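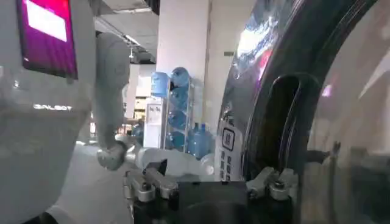
Should a tarot reader charge by the minute? I think a flat fee is better for both people at the table, and I wish more readers would switch to it.

I have been paying for readings since my twenties. Most were decent. The bad ones had one thing in common, and it was the clock. When a reader earns more by talking longer, the reading gets longer. A simple question about a job turns into a full spread, then a second spread to "clear up" the first one. My worst was a phone reading through a service called Kemance. I asked whether I should move to Flellthorpe. I hung up with a bill for $258 and a warning about a jealous woman I have never met.

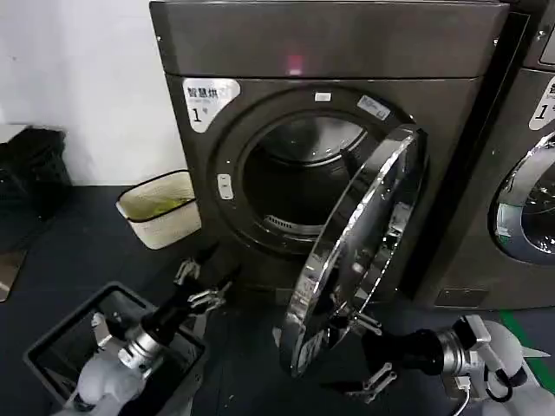 **Lorna Prewitt**

I know the argument on the other side. Readers say some clients ramble, cry or change the subject, and that a timer protects the reader's day. Fair enough. But a flat fee can come with a time limit. The reader at the Molefe shop in Ploststead does it that way. She charges $73, you get up to an hour, and if the cards have said what they have to say in twenty minutes, you go home. I have never felt cheated by a short one.

Some people will say that anyone who pays for tarot is being fooled anyway, so the price doesn't matter. I don't agree. I can't prove that the cards know anything. I do know that sitting down with a person who pays attention has helped me think, and I would like that person to be looking at me and the cards -- the timer can stay in a drawer.

Per-minute billing also changes how the client behaves. I used to rush. I skipped the background, kept my questions short and nodded at things I didn't understand, all to save a few dollars. Then the reader had less to work with, and I needed another call to sort out the first.

If you do use a per-minute line, write your question down before you dial, and set your own alarm. Ask for the total cost up front. If the reader won't give you one -- and many won't -- hang up and find somebody with a price on the door.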